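Arkby tenants to get new cookers after gas supply is switched off

Tenants in 126 flats on the Arkby estate will have their gas cookers taken out and replaced with electric ones, after the housing association decided against renewing the pipes that serve the four oldest blocks.

Work is due to start in May in the block nearest Midtbø Road and will move through the estate one staircase at a time. Each household will get a letter with a date at least 2 weeks before the fitters arrive. The gas will stay on in a block until the last kitchen on that staircase has been done.

The association, which took over the estate from the council, said the pipes were put in when the flats were built and had needed repairs several times in recent winters. A survey last year found that replacing them would mean lifting floors in most of the hallways and closing the stairs for days at a time.

Heating is not affected. The blocks have been on a shared boiler for years and the radiators will carry on as they are. Only cooking still runs on the old pipes.

Tenants will not be charged for the new cooker or for the wiring. Those who bought their own gas cooker can keep or sell it, and will be paid 300 pounds towards the cost. Anyone who needs new pans to go with the electric hob can claim up to 50 pounds on top, as long as they send in a receipt.

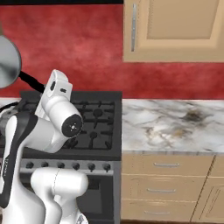 A black gas stove in a kitchen with a red wall.

Grímur Norðdahl, who manages repairs for the association, told a meeting in the estate hall that the fitters would need one full day in each flat. Worktops and the cupboards on either side of the cooker should be cleared the evening before. He said a second visit would be needed in flats where the fuse box is too small, and that those tenants would be told in advance.

The contract has gone to Gindemetti, a firm that has already rewired the lights on the stairs. The cookers will be supplied by Prerker. Tenants can choose between a white or a black model, and forms for this are being put through doors now. Anyone who does not send the form back will get white.

Several people at the meeting asked what the change would do to their bills. Mr Norðdahl said the standing charge for gas would end once the meter was removed, but he would not put a figure on the cost of cooking with electricity. A leaflet is being written and will be sent out with the letters.

Others were worried about power cuts, which the estate had twice last autumn. The association said it had raised this with the network company and was waiting for a reply.

A further meeting will be held in the estate hall at 7pm, on a date to be put up on the notice boards. Tenants who cannot get there can send questions to the repairs office by post or by phone.

Comments (4)

stairwell_c
Does the 300 cover built-in hobs or just freestanding cookers? Mine is a hob with a separate oven and the form only has one box.

Maureen P
We had the same done at my sister's place and it took two days, not one. Take your curtains down first, the dust got everywhere.

oldarkby
Been cooking on gas for forty years and don't want to change. Why weren't we asked before it was decided?

stairwell_c
Rang the office, they say hobs count. You have to write it in the space at the bottom.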